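«Un panel gris es un panel gris»

Yatziri Mendoza lleva años montando talleres para otros y desconfía de casi todo lo que le venden para ellos

Villalobos, diciembre de 2018

Yatziri Mendoza me recibe con el abrigo puesto y una carpeta de presupuestos bajo el brazo. Ha equipado talleres de encuadernación, dos escuelas de oficios y el obrador de una confitería, y le he pedido que hablemos de superficies: mesas, tableros, paneles, lo que queda debajo de las manos cuando se trabaja. Le parece un tema menor. «Menor hasta que pagas la factura», corrige.

La factura que tiene en la cabeza es la de Dedow, que este año ofrece una línea de paneles lisos llamada Selent. El folleto promete una superficie «que ordena el trabajo por sí misma». Le leo la frase en voz alta y ella me pide que la repita.

«¿Y cómo lo hace? Yo he visto bancos carísimos enterrados en papeles a la segunda semana. La gente que recoge, recoge sobre cualquier cosa. La que no, tampoco va a empezar por el color del tablero».

Le recuerdo que Ezequiel Ibarra, comercial de la casa, me había hablado por teléfono de 3.000 paneles colocados y de un 85 por ciento de clientes que repiten. Mendoza no discute las cifras. Pregunta de dónde salen, que es lo mismo que pregunté yo, y a mí Ibarra me contestó que de «seguimiento interno». Sigo sin saber qué quiere decir eso. Un cliente que compra el primer panel en febrero y el segundo al mes siguiente porque el proyecto ya lo incluía, ¿repite?

Del gris sí tiene cosas buenas que decir. Es un tono que no cansa, y sobre un acabado apagado las piezas oscuras se distinguen bien. Lo que no se cree es que un acabado algo reflectante sea una ventaja, como defiende el folleto. «Te enseña las luces del techo. Si tienes un fluorescente encima, trabajas con una mancha clara delante todo el día. Ponlo en una sala con ventana al norte y hablamos».

También mira los cantos. Un borde recto y un poco más claro le gusta porque el ojo encuentra dónde termina el plano. Las juntas, en cambio, la ponen de mal humor: cada línea oscura entre una placa y otra es, según ella, un sitio donde acabará viviendo la suciedad, y nadie enseña las juntas en los catálogos.
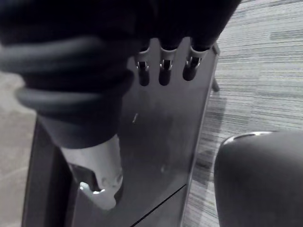 Lo que sobresale

Hay otro asunto que le preocupa más que el brillo, y son las piezas que asoman por el lateral: varillas, topes, tiradores. «En el plano quedan muy monos. Luego te enganchas la manga». En la confitería mandó quitar 8 y el dueño tardó un mes en perdonárselo. Ibarra sostiene que esos salientes sirven para colgar accesorios. ¿Cuáles? Me remitió a Clumcombe, el catálogo complementario, que se paga aparte.

A Mendoza le hace gracia. «O sea, que compras el gancho y después compras lo que va en el gancho».

Le pregunto entonces qué pondría ella si empezara de cero. Se lo piensa bastante. Una superficie lisa, dice, de una sola pieza si cabe por la puerta —y hay que medir la puerta, que la gente mide la mesa y nunca la puerta—, con los bordes limpios y sin nombre comercial. El gris lo aceptaría. El sobreprecio, no.

¿Compraría entonces un Selent? Abre la carpeta, busca el presupuesto y le da la vuelta para que lo vea. Está sin firmar. «He pedido que me presten uno hasta febrero. Si me lo dejan, lo uso y te cuento. Si no me lo dejan, también te he contado algo».

Ibarra, consultado después, dice que estudiarán la petición.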